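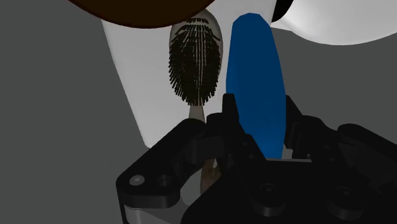
I've been putting off writing about rules for simulated grasping for ages, mostly because every time I mention it to people they go a bit glassy. Rules are the boring part! But I spent most of May arguing over a set of them with Ngọc Bùi, we finally have something we both signed off on, and I want to get it down while I still remember why we picked what we picked. Take a hairbrush and a tall blue thing standing side by side between the open fingers of a gripper. The task says "pick up the hairbrush." Fine. If the fingers close on the brush and the blue thing comes along for the ride, did the robot pass? I said no right away. Ngọc said "well, the brush is up, isn't it?" and we were off.

Some background if you're new here. I work on Trollulum, a small household benchmark that runs entirely in simulation. You give a policy a task in a fake kitchen or a fake bathroom or whatever, and it gets a score. Our scenes get made by a thing called Kiều, which scatters objects on surfaces, and the scoring lives in Zilley (I wrote most of Zilley, so you can blame me for the error messages). Until this spring the closest thing we had to a standard was a text file of mine called "things to check." It had 18 lines in it and three of them were the same line.

What pushed us to fix it was Loan La trying to reproduce one of our own results and getting a different number. Same policy, same scenes, same everything, as far as any of us could tell. Out of 200 runs she had 168 passes and I had a good deal more than that. She was very nice about it, which made it worse. We went through the runs where we disagreed and it came down to what each of us meant by "picked up." My script looked at the height of the target at the last step. Hers wanted the target to be in contact with both fingers and with nothing else. Neither of us had written that down anywhere, because we each thought it was obvious.

So, rule one: success gets defined in writing, per task, before anybody runs anything. I know, I know. It sounds like something off a poster. But you'd be amazed how often the definition gets written after the first batch of videos, when you already know which way you'd like it to go. I've done it. I did it in Trollulum, in public, and I had to go back and put a correction on the results page.

Rule two is the one we fought about. We ended up calling it the neighbor rule. Anything that isn't the target has to end up within a set tolerance of where it started, and if it doesn't, the run is a fail, even if the target is exactly where it should be. Ngọc's argument against was that real people shove stuff around all the time when they reach for things, and that's true, I knock over the shampoo most mornings. Her worry was that a strict rule would punish policies for being sensible in clutter. Mine was that a loose rule would reward policies for grabbing an armful. We tried a partial score for a while (full points for the target, minus a bit for each neighbor disturbed) and I hated it. The averages got mushy and you couldn't tell a clumsy policy from one that just missed a lot. What we settled on is 2 numbers, always reported together: target success, and clean success. You can't publish one without the other and still call it a Trollulum score. Ngọc came up with that and it's better than anything I had.

Rule three is about names. If an instruction says "hairbrush," there had better be one hairbrush in the scene, and it had better look like a hairbrush from the camera the policy gets to use. Kiều has a bunch of objects in its library that are, let's say, open to interpretation. Smooth capsule shapes in one flat color, mostly. They're great as distractors and terrible as targets. I've caught myself writing "the bottle" for one of those when I'd have had a hard time defending "bottle" to a stranger. Now a shape like that can only be a target if the instruction goes by color and form. "The long blue object" is an okay instruction. It reads a little silly but two people will point at the same thing, and that's the test we use: two of us, separately, point at the target. If we disagree, the instruction gets rewritten.

Rule four: log the wrist view, all of it, failures included. I used to save just the overview camera to keep the files small. Then we'd get some weird failure and stand there squinting at the back of an arm. The wrist view is ugly, with big black fingers filling the bottom half and things getting chopped off at the top, but it tells you what was between the fingers when they started to close. Loan found more bugs in one afternoon of wrist video than I'd found all month. One of them was in the scene generator and had nothing to do with grasping at all.

There's a fifth rule about seeds and versions that I won't bore you with. Short version: write down the Kiều version. Write down the Zilley version. Write down the seed. If you changed the friction to make a video look nicer (you know who you are), write that down too.

A few things we left out on purpose. There's nothing about speed yet. The folks who run Bresex, which is a similar benchmark to ours but for workshops, fail you for going over a time limit, and I can see why they'd want that, but I don't trust our simulated clock enough to hold anyone to it. There's nothing about force either, and that one bugs me. A hairbrush can take a pretty good squeeze. Plenty of stuff in a kitchen can't, and right now Zilley would happily pass a run that would've crushed a tomato. I have a half-written draft for a force rule and Ngọc has already covered it in comments.

And please don't read any of this as a safety standard. It's a scoring standard for a simulator. Somebody wrote to me asking if passing Trollulum meant their arm was okay to run near their kids, and my answer was no, please no, go read the real safety documents for your hardware and talk to someone who does this for a living.

Anyway, the rules are in the repo now, replacing my embarrassing text file. If you've submitted scores before, you don't have to do anything, we're rerunning the old entries ourselves and adding the clean success column as we go. Some of the numbers are going to drop. Mine already did, by more than I'd like. If you think the neighbor tolerance is too tight, leave a comment with a run we can look at, and include the wrist video.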